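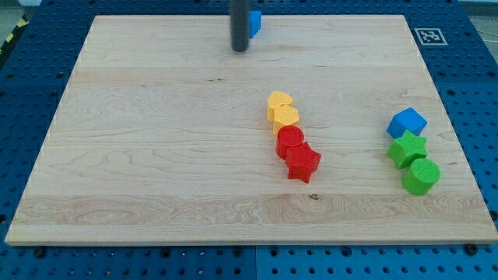 The board had been cut from maple, and Derek Rowbotham had rejected it twice before he accepted it. The first objection was the knot. The second was that he had written the first objection on the wrong form.

He did assessments for Cesley, who sold sorting sets to nurseries and, in smaller numbers, to rehabilitation wards. A set was a board and a bag of shaped blocks. The instruction sheet ran to 7 pages, of which 5 were warnings. Derek had written the warnings.

"The knot is sound," said Sajib Gunawardena. "I've had a pin in it. It doesn't move."

"It's dark."

"It's a knot."

Derek ran his thumb across it. The surface was level. He wrote 'level' in the column for surface and left the column for appearance blank.

The order was for Atinga, a clinic on the coast that wanted 50 sets by the end of the month. Atinga's therapist had asked for one change. In the standard exercise the patient sorted by shape. She wanted them to sort by colour first, with the shapes mixed, so that a heart would have to go with a hexagon and a star with a cylinder. Her letter said that her patients were good at shape and had stopped paying attention to it.

Sajib thought this was reasonable. Derek thought it needed a new sheet.

"Two yellows, touching," he said, drafting aloud. "Then two reds, touching. Define touching."

"Touching."

"A gap of less than what?"

"If there's a gap, they aren't touching."

Derek wrote this down, struck it out, and wrote it down again in the passive.

They worked through the afternoon. The heart was tried against the hexagon with its lobes pointing away, then with its lobes to the side. It made no difference to the result and was recorded both ways. The cylinder gave no trouble in any orientation, having only the one worth mentioning. The star was slower. A star set against a round side would meet it with one point, or with two, depending on how it was turned, and Derek would not pass a sheet that left this to the patient.

"She wants it left to the patient," Sajib said. "Page two of her letter."

Derek read page two. He had filed it under Delivery.

There remained the blue block. The bag held blue as well, and the sheet did not say where blue went. On the old Gralleck boards it had gone at the far edge, on its own, as a control. Sajib had trained on those boards - batch 2340, the last before the firm closed - and still reached for the far edge without looking.

"Why on its own?" Derek asked.

"So you've got one left in your hand when you think you've finished."

Derek considered the column for purpose. In nine years he had put the same word in it, which was 'sorting'. He held the pen over it for some time.

"And what does the patient do with it?"

"Depends on the patient."

"I can't write that."

"Write 'place blue'."

He wrote 'place blue'. Under it he added a line for the date, 2025-02-26, and a line for the assessor, and signed the second one. Then he turned back to the column for appearance and entered 'one knot, sound'.

Sajib was already packing the bag. The forms went to Stomerar for printing on the evening van, with the therapist's letter clipped behind them, page two on top.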